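Trerkier students train two-arm cell on coaster sorting

The robotics club at Trerkier College has begun work on its entry for the Hindine Student Automation Challenge in May. The task is to pick up thin, flat parts and place them in a tray.
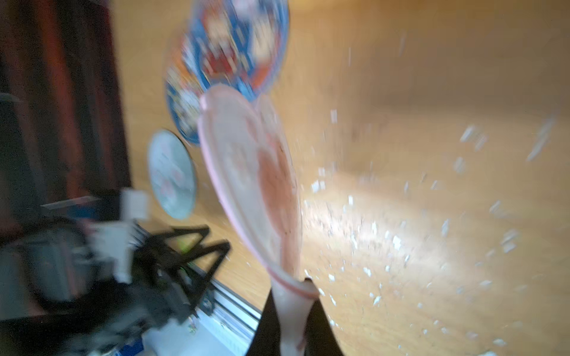

Grip force is the current problem. Each gripper has two fingers, and parts must be held by a narrow edge or stem, as with the pink heart. Students are now tuning finger closure in the Sfeir control software.

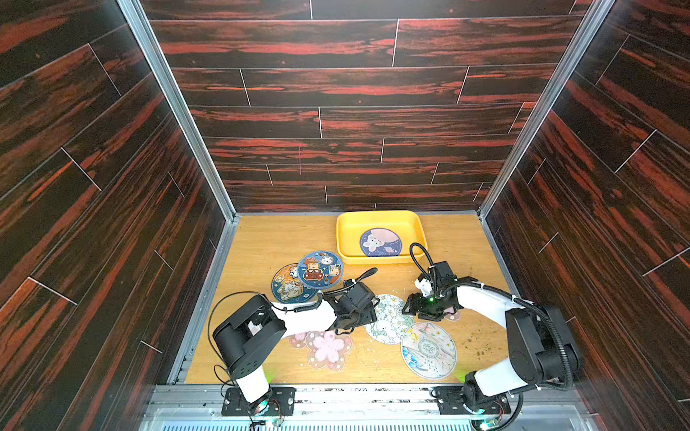 The entry must complete 8 placements per run without operator input. The club plans to record 2000 practice picks before submission – 1393 are logged so far.
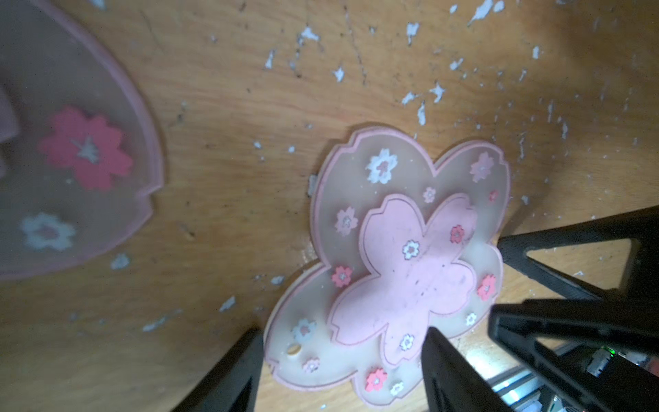 Vision is handled by a separate student group. Translucent parts are the harder class, as the wood shows faintly through the outer body of the blossom coaster. Results go to Vileck for scoring.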